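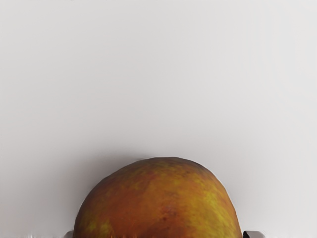 Mango, mostly red and orange with a bit of green

Blog > Work Clothes > Shoes

So my Granström clogs finally gave up on Wednesday, two hours into a shift (of course!). I ordered the Brutis slip-ons that same night and paid extra for the wide fit. They're stiff in the heel, but my arches are so much happier.

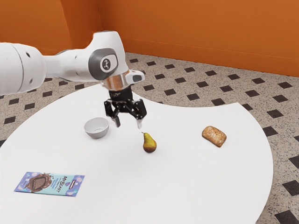

Socks, while I'm at it

I've gone back to the Nudwood compression ones, the knee-high kind. I own 14 pairs and I'd still buy more. The Ornwood store had them on sale in August and they wash great, just keep them out of the dryer.

723 shares
2 comments
Search this blog Go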